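Second Skin, Second Price: What Happens to a Secondhand Jacket Listing Over Time
Project report, Fashion Retail and Consumer Behavior
Heriberto Flores and Tõnu Laur
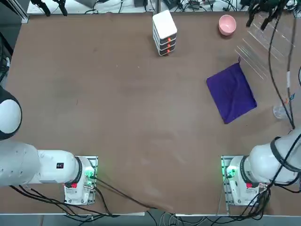 Fig. 1. Work table with brown covering.

1. Why we did this

Our project began with a denim jacket that Tõnu wanted and did not buy. It was listed on Stasetti, the resale app half our dorm uses instead of studying, and he decided to wait for the price to drop. It dropped twice. Then it went up. Then it sold to somebody else, and we had a research question.

We wanted to know whether waiting pays off for the buyer, and whether the wording of a listing has anything to do with it. Our instructor suggested that we limit ourselves to one kind of garment. We chose jackets, partly out of loyalty to the one that got away.

2. Listings

We collected 3,443 jacket listings from two resale sites, Stasetti and Munshi, beginning in August. After removing duplicates, children's sizes, and one seller who had filed an entire sofa under "outerwear," we still had far more than two people could read closely. We drew a sample of 384 and followed each one until it sold, was taken down, or reached 66 days, at which point we assumed the seller had given up or started wearing it again.

For every listing we wrote down the asking price, each change in price, the brand if given, the condition as the seller described it, and the full text of the description. Heriberto built the spreadsheet. Tõnu renamed the columns. There was a short period in which neither of us knew what "cond_2_final" meant, and those rows had to be entered again.

3. Sorting the words

We sorted the descriptions into 6 groups by their main selling point: brand, condition, fit, trend, story, and nothing. "Nothing" covers listings such as "jacket, black." "Story" covers the ones that tell you about a breakup.

We each coded the whole sample separately and then compared. Most of our disagreements were over trend and fit. Does "perfect oversized boyfriend look" describe a size or a mood? Heriberto said size. We went with mood after an argument that used up most of an afternoon and all of the pretzels.

The word "vintage" caused its own trouble. Sellers put it on anything older than their current phone. We had planned to make it a separate group but could not agree on a cutoff year, and the sellers were no help. It ended up under trend, where it seemed happy.

4. What we found

Sellers who lowered the price early tended to lower it again. Sellers who held out past the first couple of weeks mostly kept holding out, with what we can only call dignity. A patient buyer does better with the first kind, and the trouble is that you can't tell which kind you have until the first drop.

Brand listings sold fastest on both sites, which surprised no one in our section. Vitmont jackets in particular barely stayed up long enough for us to record them. Condition listings came next. Fit did better on Munshi than on Stasetti, possibly due to the measurement boxes Munshi makes sellers fill in.

Story listings were slow. Some of them were very well written. We both got attached to a suede jacket that had been to three weddings and left each one early, and it was still sitting there when we stopped checking.

The "nothing" group did better than we expected. Our best guess is that these sellers also ask for less, so the short text may just be part of wanting the thing out of the closet.

5. Problems

We did not know final sale prices, only the last price shown. Both sites allow private offers, so the real number could be lower. We also could not tell a sold jacket from a withdrawn one on Munshi unless the seller marked it, and we left unmarked ones out of the speed comparison.

Jackets are seasonal. Anyone shopping for a wool coat in August is either very organized or lives somewhere we don't. A second round starting in winter would be worth doing, and Grostbridge, a third site we skipped for lack of time, should be added.

Finally, one of the authors bought a corduroy jacket from the sample midway through. It has been removed from the data. He paid the full asking price.

Submitted 2019-03-13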